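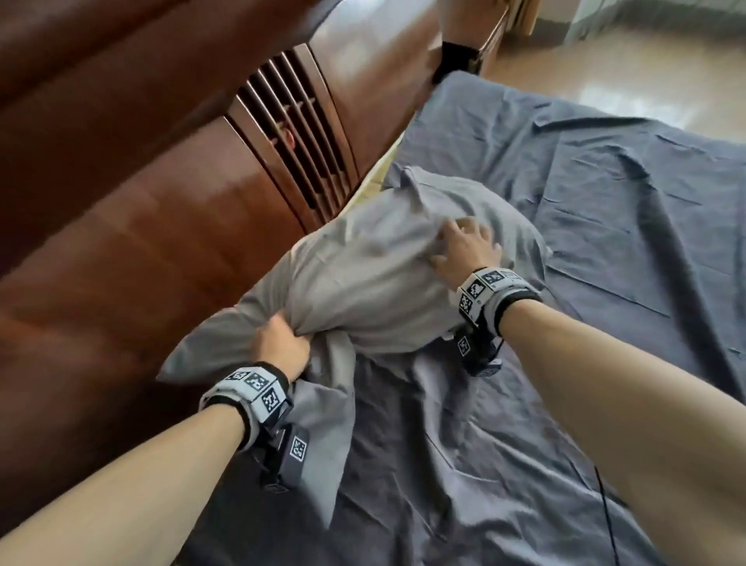
A gray pillow and its cover, with a hand on either end.

Başaran sets his sights on a third season at Grarerport

Berkay Başaran was 31 before he scored a league goal with his left foot. He remembers it well, mostly for the wrong reason. Grarerport lost the match 4-1, and the goalkeeper had already slipped over when the ball reached him.

"I got more messages about that one than any other," he says. "My brother still sends me the clip."

Two years on, the striker has become the player Grarerport look for first. He finished last season with 14 league goals, more than any teammate, and has started this one with three in four games. The third came at Montoya, where he headed in a corner after 88 minutes to earn a 2-2 draw.

It was his 199th appearance in senior soccer. The next home game, against Anari, should bring up the 200, though he says he would not have known if the club secretary had not asked him for a baby picture for the program.

Başaran came to the game late by most standards. He played on gravel until he was 15, trained as an electrician, and was working full time when Sodex signed him for their second team. He spent four years there. The pay was 300 a month plus bus fare, and he kept his day job for the first three of those years.

"I would finish at four and training was at six," he says. "If the bus was late I ran the last part in my work boots. The coach thought I was keen."

His time at Sodex ended with a knee operation and a contract that was not renewed. He missed 11 months. Two clubs offered trials and then withdrew them when they saw the scans. Grarerport, newly relegated and short of forwards, offered him a deal that paid only when he played.

He played 29 times that first season.

Sleep is the part of his routine he takes most seriously now. In bed by ten, no phone in the room, and his own pillow packed for away trips. He picked up the habit during his recovery, when he could lie only on his back, and he has kept to it since. The younger players tease him about the size of his overnight bag.

The crowds have been slow to come back to Grarerport. The opening home match drew 927, down on the same fixture before relegation, and 300 of those were visiting fans. The club has cut ticket prices for the rest of the summer and moved two July friendlies to the training ground to save on running costs.

Başaran says the players notice the empty end behind the north goal. He would like to see it open for the Anari match, even if only the lower rows are used.

His contract runs out at the end of the season. Talks over another year have started, and both sides expect to settle them before the winter break. He has had one approach from a club in the division above, which he turned down without asking about the money.

"I know the pitch here," he says. "I know where it gets heavy in November. At my age that's worth a couple of goals."

Anari arrive unbeaten and have not conceded from a set piece. Başaran has watched all four of their games and thinks there is space at the far post. He stayed out after training to work on it with the two wingers, until the groundsman switched the lights off.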